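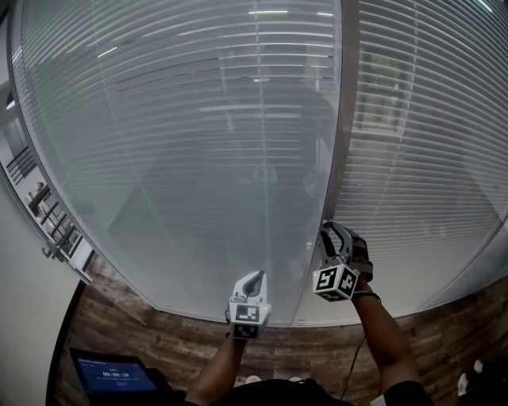
Shamim Khattak told me I'd never get the ferry story right unless I put the soup in, so I'll start with the soup. It was February, and the last boat to Lonside had been held two hours for fog, and my grandmother – who had never in her life let a stranger sit hungry – unscrewed her big dented flask and began pouring for the whole waiting room at Fludport.

She had lentil and plenty of it. The man beside us, Mr. Pangaribuan, offered half a loaf in return, and before long he was telling her all about the sister he hadn't spoken to since their wedding-cake quarrel. "Well, bring her some," said my grandmother, and she filled his cup again and put the lid on tight.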